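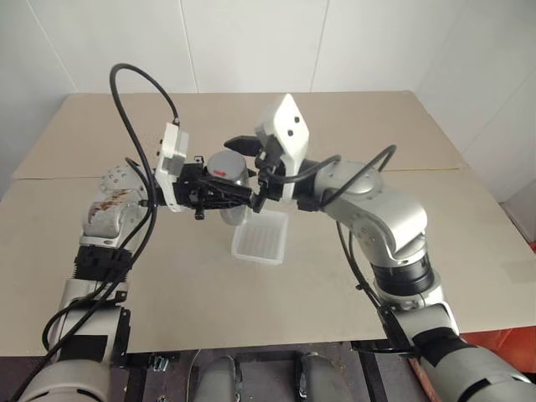 Tampo modular Tamberg 912

Última atualização: setembro

Tampo de bancada em módulos planos, fornecido sem estrutura, para oficinas, salas de embalagem e laboratórios de ensino. Os módulos são montados lado a lado sobre uma estrutura de apoio contínuo e podem ser substituídos um a um. A referência 912 corresponde à profundidade nominal do módulo, em milímetros.

Dados técnicos
Profundidade: 912 mm
Comprimento máximo por módulo: 3000 mm
Cor: bege mate
Bordo frontal: direito, com aresta quebrada
Bordo de união: direito, sem macho-fêmea
Carga distribuída admissível: 100 kg por metro linear, com apoio contínuo nos dois bordos longos
Face inferior: não acabada, com pré-furação para a estrutura Jirwood
Utilização: interior, ambiente seco

Os valores de carga pressupõem uma estrutura nivelada e fixada ao pavimento. Para cargas concentradas, como prensas manuais ou tornos de bancada, é necessária uma travessa adicional sob o ponto de fixação. A travessa é encomendada em separado.

União entre módulos
A junta é seca. Os bordos encostam topo a topo e são puxados por ligadores metálicos embutidos na face inferior, 3 por união nos módulos de comprimento máximo. Os ligadores apertam-se com chave sextavada depois de todos os módulos estarem pousados, começando pelo central. O aperto antes do nivelamento deixa ressalto na junta.

Os módulos podem ser alinhados pelo topo ou desfasados. Na montagem desfasada, os ligadores pré-furados deixam de coincidir e a furação tem de ser feita em obra com o gabarito fornecido. Não é recomendada a aplicação de silicone na junta se estiver prevista a substituição de módulos. Em bancadas sujeitas a derrames, existe um perfil de vedação em tira, que se coloca antes do aperto e fica abaixo do nível da superfície.

Corte e furação
O corte em obra é admitido apenas no comprimento. Utilizar lâmina de dente fino, com a face acabada voltada para cima em serra de mesa e para baixo em serra circular portátil. Selar a aresta cortada no próprio dia com o selante de bordos Wokier ou equivalente. Os furos passa-cabos devem ficar afastados da junta pelo menos o equivalente ao seu diâmetro. Cantos interiores de recortes são arredondados; um canto vivo é motivo de exclusão da garantia.

Limpeza e manutenção
Limpar com pano húmido e detergente neutro. Marcas cinzentas de atrito metálico saem, na maior parte dos casos, com borracha branca ou esponja de melamina sem pressão. Não utilizar palha de aço, acetona nem produtos com cloro. A superfície mate não deve ser polida nem encerada, pois o brilho resultante é irregular e não é reversível com a limpeza corrente.

Pastas, colas e corantes devem ser guardados em recipiente fechado quando não estão a ser usados. O contacto prolongado com corantes concentrados mancha a superfície. 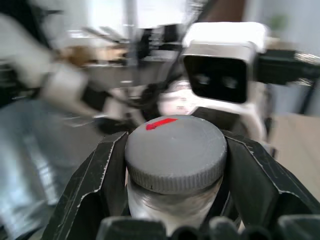 Frasco pequeno de vidro com tampa de rosca cinzenta, de plástico, com banda lateral serrilhada.

Compatibilidade
Estruturas Jirwood fixas: compatível, sem adaptador.
Estruturas Jirwood reguláveis em altura: compatível apenas com módulo único.
Calhas técnicas Mahlangu: compatível, fixação ao bordo posterior.
Outras estruturas: enviar desenho cotado com o pedido.

Fornecimento
Cada módulo é embalado individualmente, com cantoneiras de proteção. Estão incluídos os ligadores, os parafusos de fixação e o gabarito de furação. O perfil de vedação, a travessa de reforço e o selante de bordos não estão incluídos. Armazenar na horizontal, sobre calços alinhados, e deixar o material no local de montagem até estabilizar à temperatura da sala. Módulos de lotes diferentes podem apresentar ligeira variação de tom; para reposições, indicar o número de lote gravado na face inferior.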